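# About Gralport

Gralport tests robot hands for people who are thinking of buying one. We also test the arms they bolt on to, the cameras that watch them and the controllers that tell them what to do, but it's the hands that people write to us about, usually after they have already bought one.

The firm was started by Maëlle Beaudoin and Tomás Horgan, who had shared a desk at a packaging company and a low opinion of brochures. Every gripper they were sent came with a film of it lifting an egg. Their own work involved very few eggs. They wanted to know how a hand coped with a bottle that had fallen over, and no brochure would say, so they began finding out for themselves in the evenings and writing up the results. People asked for copies. By the following December they were charging for them.

## What we do

You send us a short list of hands and a plain account of the job. We build the job in simulation, run every hand on your list through it, and send you a report with the failures at the front. If a hand looks worth the money, we then run the same job on our bench with the real thing. Plenty never get that far, and a hand that drops things in software is a good deal cheaper to sweep up after.

Each hand gets 3000 tries at a job. The starting positions are shuffled by the computer, and the same shuffle is used for every hand on the list, so that no maker can tell us theirs had the harder bottles. (They tell us anyway.)

The job we're asked about most is the fallen bottle. It is short, round, glossy and lying on its side, and it has a stopper in one end that is a different width from everything else. Jaw grippers tend to go for the body and chase it across the table. Hands with fingers have more choices, and so more ways of getting it wrong.

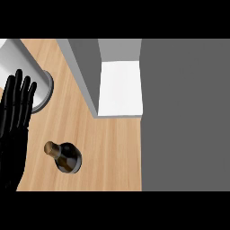
*Fallen bottle test: black hand open over the table, bottle on its side.*

Our simulated tabletop is kept plain on purpose. Florence Melnyk, who builds these things for us, once spent a fortnight on a very handsome kitchen with a fruit bowl. It was much admired and it slowed every run to a crawl. The fruit bowl has been retired. The wood grain stayed, as Florence argued that cameras have to deal with wood grain in real life and might as well start now.

We score the approach, the grip and the lift separately. Buyers generally ask about the lift. We'd gently point them at the approach, where most of the trouble begins: a thumb that comes in too early will nudge the bottle, and a thumb that comes in late has nothing left to press against. The makers' data sheets give finger force to two decimal places and have little to say on the subject of thumbs.

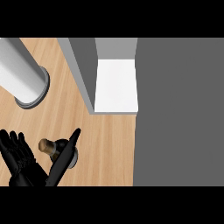 *Same test, with the bottle between the upturned fingers and the long thumb.*

## Who we are

**Maëlle Beaudoin** runs the firm and signs every report. She is the one to ring if you disagree with it.

**Tomás Horgan** looks after arms and controllers. He wrote Hirow, the software that lets us swap one hand for another without rewriting the whole test, and he would like it known that he also wrote the manual. It runs to 181 pages. He takes questions about it very well, having had so few.

**Florence Melnyk** builds the simulated rooms and the objects in them.

**Réjean Petrenko** handles cameras. He moves them a little to the left, and then back.

**Niall Semple** runs the real bench, which we call Koller after the street it used to be in. He also keeps the breakages shelf.

## What we don't do

We don't sell hands, and we don't take a cut from anyone who does. We don't give out gold badges or stars. A maker may quote our report, provided they quote the whole sentence - we added that rule after the Duken business, in which "no worse than the others" went out on a banner with the first two words missing and some creative spelling.

## Getting in touch

Tell us what you need picked up, how often, and what happens if it's dropped. A first report takes 3 weeks and covers up to 30 objects, with bench time charged separately. Visitors are welcome at the bench if they let Niall know first and don't lean on anything.

Page last updated 2019-05-07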